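Home | Latest | Money | House | Newsletter | Log in

The "declutter by mail" offer, looked at coldly
8/23/21

Several of you forwarded the flyer from Proswood, the company that wants to ship you empty bins, take them back full, and keep them in a warehouse in Fomolby. The pitch is that you get a closet back. I read the terms, all 3718 words of them, and I'm less excited than the flyer is.

The first bin costs 70 dollars a year. Fine. But the price is per bin, and the flyer's "typical home" is shown with nine. That comes to 630 dollars a year to keep things you've already decided you don't want to look at. A basic shelf from Lallomance costs less than two bins and stays paid for.

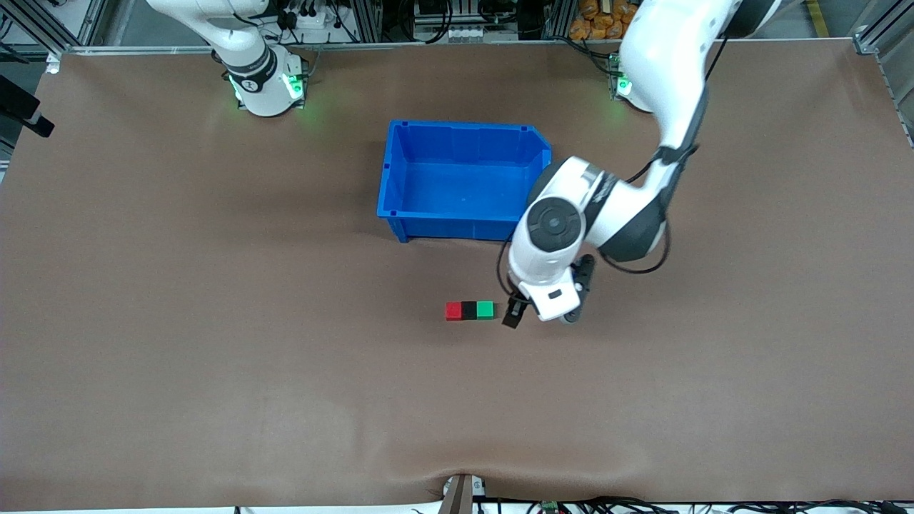 An open blue plastic bin, nothing in it yet.

Then there's the return fee. Want your winter coats in March? You pay for the trip, and the terms let Proswood set that price "at time of request." I wrote to ask for a number and got a link to the same page I had been reading.

Coverage is worse. The payout limit is 605 dollars per customer — not per bin — and it leaves out paper, photos and anything with a battery. Ask yourself what you were planning to put in there.

Wróbel, the older outfit, charges more up front but prints its return price on the order form. I don't love that one either. If you haven't opened a box in two years, give the stuff away and skip the whole business.

Comments (3)

tessellate3000: We have four bins with them. No complaints, but we've never asked for one back.

Porchlight: The battery rule got me. Camping lantern, refused at pickup.

m_in_the_attic: Does Wróbel still do half bins?

Contact us | © 2021 | Back to top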